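Cereal Box Month at the Tukeck Street Hall

Every January a handful of us bring our cereal boxes out of closets and basements and stand them up where people can get a proper look at them. It began with Cuiping Meng, who had kept the fronts of every box her kids emptied and wondered if anyone else did the same (plenty of us did!). This year the list ran to 125 boxes, and I tried to photograph as many as I could before the doors opened at noon, though I kept stopping to chat.

The big familiar names always go out first, partly out of habit and partly so that folks coming in have something they remember from their own breakfast table. I grew up in a raisin house, myself. My cousins across town were allowed the frosted kind, and I can still recall how unfair that seemed to me at seven years old. 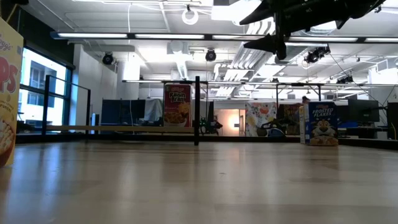 Bastien Lecomte likes his boxes well apart, with plenty of floor between them, and I have come around to his way of thinking. When they're packed tight on a shelf you only read the names, but give a box some room and you start noticing the lettering, the bowl on the front, the way the colors were picked to catch a child's eye from the far end of an aisle.

Bastien's own collection stands at 924 now, most of them stored flat in a spare bedroom, and he brought along 12 that he had never shown before. If you have old boxes at home and would like to lend us a few next time, leave a note at the front desk with your name and the brands you have. Flattened is fine, and so are small tears along the top flap.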